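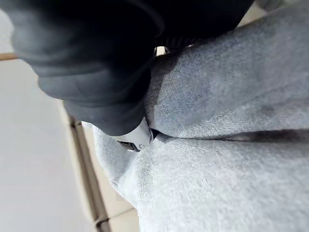
Cloth swap season is my favourite bit of the whole year at Msimang Hall, and February's was a cracker! Everybody brings the fabric they've been hoarding, everybody swears they'll go home with less than they came with, and then we all stagger out to the bus stop with bulging bags. I've put my favourites on this page with a few words each, mostly so that those who missed it can be jealous. I have a terrible weakness for anything soft in a washed-out blue, and the pale blue-grey with the tiny light and dark flecks had me from the start. Look how it mounds up on itself! The long dark crease on the right will want a bit of steam, but I'd forgive a cloth like that almost anything.

Print this page | E-mail this page

The soft stuff

Blue-grey, flecked. The one at the top of the page, and yes, I'm going on about it again. I'm thinking of a loose, boxy top with deep pockets and no collar, or a very plain baby blanket if my niece gets in first. With a surface like that I'd keep the stitching simple and let the cloth do the work.

Oatmeal jersey. Brought by Kgomotso Masilela, who cut one T-shirt from it and then went off T-shirts. Lovely and drapey, rolls up at the edges the moment you look at it. Went to a beginner who was warned by at least four people to use a ballpoint needle.

Bottle green fleece. Two metres, thick as a doormat and gorgeous. There was a very polite tussle over this one and in the end it was cut down the middle, so there will be a pair of matching dog coats and one hot water bottle cover (I expect to see them all next time, please).

Old cot sheets, brushed cotton. Washed so often they feel like warm flour. Zinhle Moodley is turning them into hankies, and if you've had a cold this winter you'll know why I think she's a genius.

The crisp stuff

Striped shirting. Navy on white, 152 cm wide, so you can get a proper shirt out of a surprisingly short piece if you're sneaky with the layout. We had the pattern pieces down and up again all afternoon trying to get the yoke to match. It does now!

Red gingham. Every swap has a red gingham. I love it every time. Tablecloth, apron, lampshade, lining for a coat nobody would guess had gingham inside it.

Linen, undyed. Heavy, a bit hairy, smelled of somebody's cedar drawer. Bogdan Olszewski has plans for bread bags and has already asked me twice whether French seams are worth the bother. They are, Bogdan.

Curtain ends. A whole stack in mustard and brown, from a front room that must have been magnificent. Too stiff for clothes, perfect for tool rolls and peg bags and the seat of that wobbly stool by the door.

The odd stuff

Silver lamé. It frays if you breathe near it, it slides off the table, and it was the first thing to go. A school play is about to get a very glamorous moon.

Half a quilt. Six blocks finished, pinned and abandoned, with the rest of the squares in an envelope. Thandeka Visser has adopted it. She's going to finish it with whatever she has in the house and not try to match the original colours, and I can't wait to see where the old half stops and hers begins.

Thread. Not cloth, I know, but I have to mention the big 1000 metre cone of dove grey. Grey thread goes with practically everything, and I'd have fought for it if I hadn't been stuck behind the tea urn.

Buttons in a biscuit tin. Some lovely leather knots, a set of green glass ones on the original card, and a great many shirt buttons. We tipped them out on a tea towel and lost an hour.

A few notes, as people have been asking

If you took home something and don't know what it is, wash a small square of it first and measure it before and after. I do this with every single swap find now, having once made trousers that came out of the wash as shorts. Dry it the way you mean to dry the finished thing.

For creases that won't shift, try steam and a pressing cloth before you turn the iron up. Anything fluffy gets pressed from the wrong side with a light hand, or held over the steam and smoothed with your palm. Then hang it up and leave it alone overnight. I'm bad at the leaving alone.

Fold big pieces over a hanger if you've got the wardrobe space. If you haven't, roll them, and pin a scrap of paper to the end with the width and length. Future you will be so pleased.

The leftovers have gone into the hall cupboard, on the shelf marked Modley, where our little patchwork group keeps its bits. Help yourself on your way past, and if you make anything at all, even a wonky pincushion, bring it in! I'd love a second gallery full of finished things, hung up along the back wall with the lights on. Kgomotso has offered her washing line and all her pegs.

Next swap will be before the summer fete. Doors from 2 in the afternoon, bring a bag, bring a cup.

Contact the page editor | Copyright Msimang Hall Sewing Circle | Back to top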